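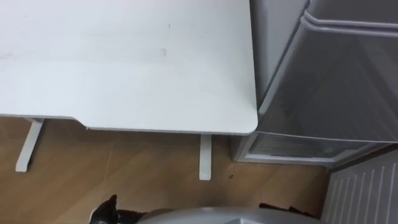
Ryu Teleoperation and Hand-Guiding Kit

2 min read
Last updated June 6, 2026

The Ryu kit records demonstrations on a robot arm in two modes. In hand-guiding mode the joints are released and the operator moves the arm through the task. In remote mode the operator works from a Plirka controller and watches the head camera feed.

Both modes write the same file type. Joint positions, gripper state and camera images share one clock, so recordings from either mode can be combined in a training set.

Specifications
Joint sampling rate: 1000 Hz
Internal storage: up to 582 demonstrations
Controller link: wired or wireless
Kit weight, without case: 2480 g
Operator stations supported: 2

Before recording, set the work surface height in the setup menu and run the reach check. Repeat the check if the base or the desk has been moved. Remote mode will not start until the check is complete.

Recordings can be trimmed, labeled and replayed at reduced speed in Norkora. A replay stops if any joint leaves its set limits. The arm and the mounting base are sold separately.

Related items
Nirnik wrist mount
Plirka spare controller
Norkora desktop license
Ryu foot switch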